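CAPÍTULO 2

Limpeza e conservação de superfícies e periféricos no posto de trabalho

Objetivos do capítulo

No final deste capítulo, o formando deverá ser capaz de:

distinguir pó solto, resíduo aderente e mancha;
selecionar o pano adequado a cada superfície;
executar a limpeza a seco de um teclado e da mesa que o suporta;
registar a intervenção na ficha de manutenção corrente.

2.1 Introdução

A manutenção corrente de um posto de trabalho começa pela superfície sobre a qual este assenta. Um teclado limpo, colocado sobre um tampo por limpar, volta a receber em pouco tempo as partículas que lhe foram retiradas. Por esse motivo, o presente manual trata em conjunto o periférico e a mesa, ao contrário das edições anteriores, nas quais os dois assuntos ocupavam capítulos separados.

Entende-se por limpeza corrente o conjunto de operações que não exige desmontagem, ferramentas nem produtos de uso reservado. A remoção de teclas, a abertura da caixa e o tratamento de derrames são objeto do capítulo seguinte. O formando que detete líquido no interior do equipamento deve interromper o trabalho e comunicar a ocorrência ao responsável da sala.

2.2 A superfície de apoio

Os tampos escuros apresentam uma dificuldade própria. O pó claro torna-se visível com facilidade, mas as marcas gordurosas deixadas pelas mãos só se distinguem quando a luz incide de lado. Nos tampos com desenho de mármore, os veios brancos podem ainda confundir-se com riscos ou com restos de produto seco. Recomenda-se, nestes casos, a inspeção a partir de dois pontos diferentes da mesa antes de se iniciar qualquer passagem.

A forma da mesa condiciona igualmente o percurso do pano. Num tampo retangular, trabalha-se em faixas paralelas ao lado maior. Num tampo redondo, a passagem faz-se do centro para o bordo, rodando o executante em torno da mesa à medida que avança. O teclado deve ser limpo em primeiro lugar, visto que as partículas soltas das teclas caem sobre o tampo. Só depois se desloca o equipamento e se conclui a zona que este ocupava.

2.3 O pano

O pano de microfibra, seco e sem costuras salientes, é suficiente para a maioria das intervenções correntes. Dobrado numa tira estreita, acompanha melhor as filas de teclas e o rebordo do teclado; aberto, serve para as áreas amplas do tampo. A cada mudança de zona apresenta-se uma face limpa.
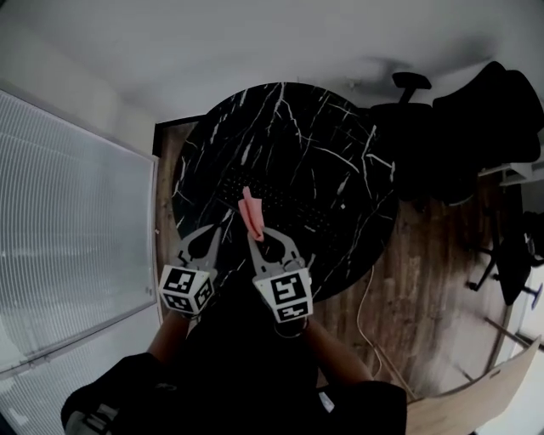

Hauke Mühlbauer discorda da precedência dada ao teclado: em mesas muito empoeiradas, escreve, convém passar primeiro o tampo, ainda que de forma sumária, para que o pano não arraste areia até às teclas. A objeção é pertinente para oficinas e espaços abertos ao exterior. Em salas de aula e escritórios, mantém-se a ordem indicada em 2.2, com a possibilidade – deixada ao critério do formador – de uma passagem prévia nas mesas que não tenham sido usadas durante as férias.

A cor do pano não altera o resultado, mas facilita a organização. Na escola de Flarkville, adotou-se uma cor para os equipamentos e outra para o mobiliário, e os panos são guardados em caixas distintas. Qualquer que seja o sistema escolhido, deve constar do regulamento da sala e manter-se durante todo o ano letivo.

2.4 Produtos

A limpeza a seco precede sempre a limpeza húmida. Quando esta se revele necessária, o produto aplica-se no pano e nunca diretamente sobre o teclado. Excluem-se os abrasivos, as ceras e os produtos com silicone. Em tampos de composição desconhecida, ensaia-se o produto numa área pouco exposta e aguardam-se 15 minutos antes de prosseguir.

2.5 Cabos e pavimento

Antes de se iniciar o trabalho, verifica-se o trajeto dos cabos que passem junto à mesa. Um cabo pousado no chão pode ser pisado ou puxado por quem circula em redor do tampo. Sempre que possível, é recolhido ou encostado à parede. Nos pavimentos de madeira, evita-se deixar cair produto líquido entre as tábuas.

Atividade 2.1

Em grupos de 2 formandos, proceda à limpeza a seco de um teclado e da respetiva mesa. Um elemento executa, o outro preenche a ficha. Trocam-se as funções no segundo posto. A turma compara depois as fichas, com atenção à ordem das operações e às zonas omitidas.

Termos a reter

Limpeza corrente; resíduo aderente; face limpa; passagem prévia; ficha de manutenção.

A ficha-modelo encontra-se na página 16 do caderno de atividades, organizado por Mattes Haberkorn.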